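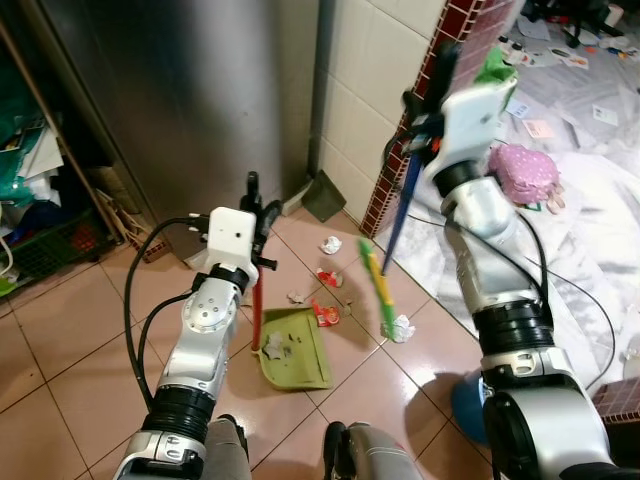 그림 3. 타일 바닥의 경량 폐기물과 긴 손잡이형 쓰레받기 및 빗자루. 벽면 하단에 별도의 쓰레받기가 세워져 있다.

3.2 바닥 청소 단계에서의 경량 폐기물 분포

본 절에서는 공용 조리 공간의 바닥 청소 과정을 폐기물의 종류와 위치, 도구의 형태라는 측면에서 검토한다. 조사 대상은 Hatel 시설군에 속한 11개 조리실이며, 2021-09-13에 확정된 기록 지침에 따라 총 677건의 청소 기록을 수집하였다. 기록 단위는 빗자루가 처음 바닥에 닿은 시점부터 쓰레받기를 비우는 시점까지로 정의하였다.

폐기물은 구겨진 종이류, 포장재, 미세 부스러기의 세 범주로 구분하였다. 그림 3의 바닥에는 구겨진 흰 종이 뭉치와 붉은색과 흰색이 섞인 과자 포장지가 흩어져 있고, 녹색 쓰레받기 안에는 작은 회색 조각들이 담겨 있다. 세 범주는 쓸림에 대한 반응이 서로 다르다. 종이 뭉치는 적은 힘으로도 굴러가 진행 방향을 벗어나기 쉽고, 납작한 포장재는 바닥에 밀착되어 솔 끝이 그 위를 지나치는 경우가 많다. 미세 부스러기는 타일 줄눈에 머무르는 경향이 있어 동일 구간을 반복하여 쓸어야 한다.

Badia의 분류안은 포장재를 재질에 따라 다시 나누고 있으나, 본 연구에서는 이를 채택하지 않았다. 현장 기록만으로 재질을 판별하기 어려운 사례가 많았으며, 쓸림 반응을 설명하는 데에는 재질보다 펼쳐진 정도가 더 유효한 변수로 판단되었다. 이에 따라 포장재는 펼쳐진 것과 접히거나 구겨진 것으로만 구분하여 기록하였다.

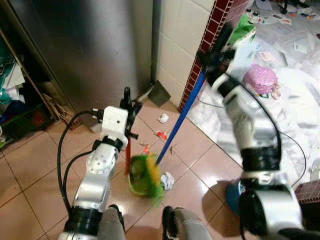

도구의 배치 또한 작업 경로에 영향을 미친다. 쓰레받기를 폐기물 가까이에 두면 쓸어야 할 거리는 짧아지지만, 폐기물이 넓게 흩어진 경우에는 쓰레받기를 여러 차례 옮겨야 한다. 반대로 한 지점에 고정하면 이동 횟수는 줄어드는 대신 종이 뭉치가 입구 옆으로 비켜 나가는 사례가 늘어난다. Plalik 지침은 벽에서 먼 쪽의 폐기물부터 모으도록 권고하고 있으나, 냉장고와 같은 대형 설비가 벽을 따라 놓인 조리실에서는 이 순서를 그대로 적용하기 어려웠다. 설비 하단과 벽 모서리에 남은 폐기물을 먼저 끌어낸 뒤 중앙에서 모으는 방식이 해당 조리실의 동선에 더 부합하였다.

한편 기록 가운데 22건은 쓰레받기를 비우는 시점이 명시되지 않아 소요 시간 분석에서 제외하였다. 다만 폐기물의 위치와 종류에 관한 정보는 온전하므로 분포 분석에는 포함하였다. Falcão 조리실의 기록은 바닥 마감이 조사 기간 중 교체된 점을 고려하여 10월 이전과 이후로 나누어 집계하였으며, 줄눈 간격에 따른 차이는 다음 절에서 다룬다.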